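Kurnent to release restored edition of 'The Salt Ledger' with new score and audio description

Friday, November 14, 2025

Film distributor Kurnent has confirmed that a restored edition of the feature drama 'The Salt Ledger' will open in cinemas in April, followed by a home release on disc and digital rental. The restoration was carried out from the original camera negative by the post-production company Larov, under the supervision of the film's director, Karine Vachon.

The negative was scanned in full, including the leader and the unused tail sections of each reel. Two reels had shrunk and were scanned at reduced speed. Dirt, scratches and splice marks were removed by hand where automatic tools softened the grain. Colour was graded against a reference print held by the director – the only print known to have been made under the original timing notes.

"The night exteriors were always too bright on television," said Vachon. "We went back to the timing notes and followed them. Nothing has been recut. The running order, the titles and the end credits are the ones we delivered at the time."

Music and sound

The original score survived only as a mixed mono track and could not be separated cleanly from the dialogue. Composer Pawłowska has written a new score for small ensemble, using the cue sheets as a guide to placing and length. Both versions will be included on the disc, and cinemas may book either one. The original mono track has been cleaned of hum and clicks but has otherwise been left alone.

An audio description track and full captions in English have been prepared for all formats. Captions for the two songs follow the sung text, which differs in places from the published lyrics.

Disc edition

The first pressing is limited to 4000 numbered copies. The set holds 2 discs and a 100-page booklet with production notes, the original cue sheets and a new interview with the director. Artwork is by the design studio Brutico. 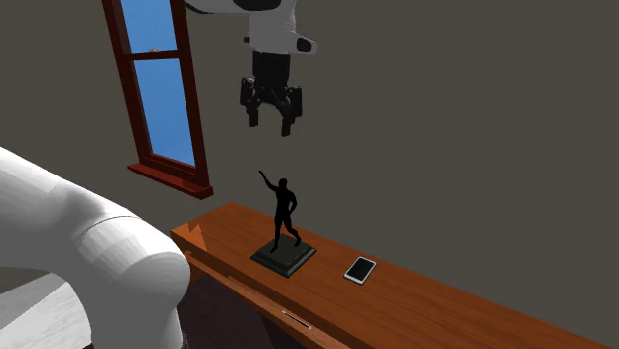

Cinema bookings

The restored edition is available to cinemas as a digital package, in the original aspect ratio. Programmers should state on the booking form which score is required, as the versions are supplied separately. Preview links for press are sent on request and remain open for two weeks. Stills may be used free of charge in connection with the release, with credit to Kurnent.

Press contact: Kurnent press office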